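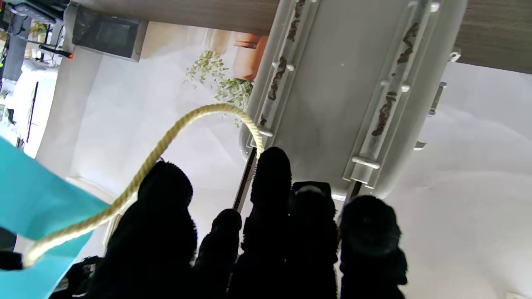
Section 5. Cleaning the rails and packing the unit away

Use this section when the Ilutis unit comes down for cleaning or goes into storage. It covers the off-white plastic body, the two raised rails, the pegs and the paper bag for small parts. Removing the unit from its mounting plate is covered in Section 4. Spare parts are listed on page 74.

Read the whole section before you start. The cleaning takes one evening, and most of that is drying time.

5.1 What you need

Two soft cloths, one for washing and one for drying
A bowl of lukewarm water
Mild dish soap
A soft toothbrush
Baking soda
Cotton swabs
An old towel, large enough for the body to lie on
A paper shopping bag with rope handles
A small envelope or zip bag for screws
A pencil and masking tape

Do not use steel wool, scouring powder, bleach, acetone or the rough side of a kitchen sponge. They dull the plastic, and a dull surface picks up stains faster than a smooth one.

5.2 Before you clean

1. Clear a table or counter in good light. Daylight is best for seeing streaks on off-white plastic.

2. Spread the towel and lay the body on it with the rails facing up. The lower edge is rounded and will rock a little on a hard surface, so fold the towel double under that end.

3. Take off anything still attached to the pegs. Put it to one side.

4. Look along both rails from the end. Brown, wavy marks running along the rails are the usual sign that they are due for cleaning. They can be on one rail or on both.

5. Check the pegs. There are three small white pegs on each rail. On one rail the lowest peg is longer than the others and lies crosswise near the end. This is the stop peg. Do not mistake it for a peg that has worked loose and bent over.

6. Press each peg lightly with a fingertip. A sound peg does not move. If one does, put a strip of masking tape next to it and go to 5.5 when the cleaning is finished.

CAUTION: The pegs are molded onto the rails. They do not unscrew or pull out. Do not grip them with pliers, and do not lift the unit by them.

5.3 Washing the body

1. Add a few drops of dish soap to the bowl of water. The water should feel comfortable to the hand. Plastic of this thickness can warp above 60°C, and water straight from a kettle is far too hot.

2. Wipe the large flat areas first, starting at the top and working toward the rounded edge. Rinse the cloth often.

3. Wipe the sides and the back. Keep water out of the screw holes as far as you can. If some gets in, stand the body on its side on the towel and let it run out.

4. Leave the rails for now. Wiping over them at this stage spreads brown residue onto the clean areas.

5. Go over the whole body once with a cloth wrung out in plain water, then dry it with the second cloth.

Note: A slight yellow tone over the whole body is from age and light. It does not wash off, and it does not affect use. Only streaks and patches can be cleaned.

5.4 Cleaning the rails and pegs

1. Wet the toothbrush in the soapy water and shake off the excess. Brush along the length of one rail. Do not brush across it. Brushing across pushes residue down into the corner where the rail meets the body.

2. Wipe away what has come off before you go on. Use a clean part of the cloth each time.

3. Brush around each peg in small circles. Use a damp cotton swab for the narrow gap at the base.

4. Clean the stop peg from both sides. Support it from behind with a finger while you brush. It is longer than the rest and can snap if you lean on it.

5. Repeat on the other rail.

6. If brown streaks remain, mix baking soda with a little water to a soft paste. Spread it thinly on the streaks and leave it for five minutes. Do not let it dry out.

7. Brush lightly, wipe off the paste and rinse with a damp cloth. Check the corners again. Dried paste looks white and is easy to miss against the plastic.

8. Repeat steps 6 and 7 once if you need to. If the mark has not changed after the second round, it has gone into the plastic. Leave it alone. Further scrubbing only roughens the rail.

9. Dry the rails with a cloth, then let the unit lie uncovered overnight.

CAUTION: Do not speed up drying with a hair dryer on a hot setting, a heater or an oven. A cool setting is fine – keep it moving and do not hold it over the pegs.

Note: Owners who had the earlier Murkura finish should skip the baking soda and use dish soap only. The Murkura finish has a light sheen, which the paste will take off. If you are unsure which finish you have, try the paste on the back of the body first.

5.5 Loose or broken pegs

1. Remove the masking tape and look at the base of the marked peg with a flashlight. A fine line around the base means that it has cracked.

2. A cracked peg should not carry weight. You can go on using the remaining pegs on that rail if they are sound, as long as the stop peg is one of them.

3. If the stop peg is cracked or missing, do not put the unit back into use. Order a replacement rail set from Okdale, using the part number on page 74.

4. Do not glue a peg back in place. Household glue holds for a while and then lets go under load, and the dried glue keeps the new rail from seating.

5.6 Packing the small parts

The unit shipped with its loose parts in a cardboard tray. Most people no longer have the tray, and a paper shopping bag works as well. Pick a stiff one with flat sides and rope handles. A bright color such as teal is easy to find again on a dark closet shelf.

1. Check the bag first. Hold it up by the handle and look at the points where the rope goes through or joins the paper. If the paper is tearing there, use another bag.

2. Look at the rope itself. Twisted rope handles come undone at the ends when the knot slips. Retie the knot inside the bag, or wrap the end with a turn of masking tape.

3. Fold a sheet of cardboard to fit the bottom of the bag. Screws and metal corners go through plain paper quickly.

4. Put the screws in the envelope, close it and write on it in pencil what they belong to.

5. Place heavier pieces flat on the cardboard. Lighter pieces go on top, with the envelope last.

6. Put this manual down the side of the bag, where it stays flat.

7. Tuck the rope handles down inside before you put the bag on a shelf. A handle left hanging out gets caught on whatever is stored next to it, and the bag comes down with it. Pull the handles out again when you want to carry it.

CAUTION: Do not pack anything damp in a paper bag. The bottom softens and gives way, and metal parts rust. If the parts were washed, dry them overnight along with the body.

Note: Do not carry the body of the unit in the bag, even if it fits. The rail ends will cut the paper.

5.7 Storing the body

1. Make sure that the body is fully dry. Run a dry cotton swab along the corner of each rail. If it comes out damp, wait.

2. Lay a folded cloth over the rails so that the pegs are covered. Tie it on loosely with string or a strip of fabric. Do not put tape on the plastic – the adhesive leaves a brown line that is hard to tell from a stain.

3. Stand the body upright on its straight end, or lay it flat with the rails up. Do not stand it on the rounded edge.

4. Keep it out of direct sun and away from radiators and hot water pipes. A closet inside the house is better than a garage or an attic, where summer heat can be a problem from June on.

5. Do not stack anything on top. The body itself is strong, but weight resting on the pegs will crack them at the base.

6. Keep the bag of small parts next to the body. If they have to be stored apart, write the location on a strip of masking tape and stick it to the cloth.

5.8 Taking the unit out of storage

1. Remove the cloth and wipe the body with a dry duster.

2. Check the pegs as in 5.2, steps 5 and 6.

3. Empty the paper bag onto a tray or a towel and compare the parts with the list on page 74. Look under the cardboard in the bottom of the bag before you decide that something is missing. Small washers slide down there.

4. If the unit has been in a cold place, let it come up to room temperature before you tighten any screws. Cold plastic is brittle.

5. Mount the unit as described in Section 3.

5.9 How often to clean

In a dry room, wipe the body when you dust and clean the rails twice a year. In a kitchen or laundry room, look at the rails once a month. Brown residue that is wiped off early needs only soap and a cloth. Left for a season, it usually needs the paste.

A toothbrush lasts roughly 100 strokes of the paste before the bristles splay. Change it when they do, as splayed bristles miss the corners.

For questions about cleaning products not named in this section, contact the Sutherland service desk before using them. Have the label of the product at hand. Damage from solvents or abrasive cleaners is not covered by the warranty.

Continue with Section 6, Replacing a rail set.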